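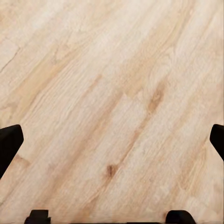
**Kekeli Kyei**
*Lab purchasing and sim setup, Luangrath*

# Review: Troment sim package, wrist camera add-on included

Four stars out of five. Would buy again, would not buy the same way again. Typing this between meetings so excuse the mess.

Background. We had money for one arm and a lot of opinions about which one. Ullenetti wanted a deposit before they'd even let us try a gripper. So I went the other way, bought the Troment simulation package first, plan the hardware buy around what we learn in it. $400 per seat, 2 seats, one year. Wrist camera add-on is extra if you buy it later, free if you tick the box at checkout. Tick the box. I did not.

## Setup

Took a morning. Installer is fine, license server is not. You have to register each seat from the machine it will live on, and the docs say this in a footnote. Moved one seat to a different desktop and lost half a day waiting on support to release it. They were polite. Still half a day.

Runs ok on our older workstation. Fan noise, whatever.

## The wrist view

Best part of the package and the reason I'm writing this. Camera looks straight down at the table, with gripper parts coming in at the left, right and bottom edges. On our default wood table they're crisp black against pale grain, so you always know where the hand is. Good contrast. Pick a dark table and you'll be squinting.

Wood texture is nicer than I expected for the money. Knots, grain that bends around them, even something like a thin crack up toward the left. I care about this more than I should. Our last sim had a flat gray table and everything we trained on it fell over when it met a real bench. A little dark knot near the middle of the view is exactly the kind of thing a vision model will try to pick up, so I want it in there BEFORE we pay for an arm.

Shadows are the weak spot. The gripper parts don't throw any shadow on the wood that I can see. Lighting is soft and pretty even, so at a glance you don't miss them, but for judging height over the table it hurts. There's supposedly a setting. I have not found teh setting.

Also the fingers take up part of the view and you can't use those pixels. Fine. Same as real life. But measure how much open table you get between them before you decide what size parts to plan for. We had a whole list of bins and trays priced out and had to redo it.

## What it did for the budget

This is what my boss wanted so here it is.

- Dropped the second overhead camera from the order. Wrist view covers the close work.
- Kept money aside for a spare set of fingers. Didn't have a line for that before.
- Moved lighting up the list. Was going to be "whatever's in the room."
- Pushed the arm itself back until August. Nobody loved that one.

We also looked at Clusus. Cheaper per seat, and the quote came back fast, but the minimum was 7 seats and there are not that many of us. If you're a bigger group get their quote too, use it to argue.

## Gripes

Renewal price isn't on the site. Had to ask for it in writing, and you should too, before you sign anything. Ours came back the same as year one, but only for 4 weeks past expiry. After that you're a new customer.

Export is slow. Saving wrist images at full size makes the whole thing crawl, so we run it overnight.

Table options are thin. I'd like scratched metal, I'd like a dirty mat. The wood is good but we don't have a wood bench, we have an ugly steel one with tape all over it.

Manual reads like it was written for someone who already owns the arm. First-time buyers, skip to the chapter on grippers and work backwards.

## Who should buy

Small team, no arm yet, one shot at the hardware money. Get a seat, spend a few weeks in the wrist view, then go back to your parts list and cross things out.

If you already have the arm bolted down and running, probaly skip it and put the $400 toward fingers.

Will update once the shadow thing is sorted. Support ticket is open.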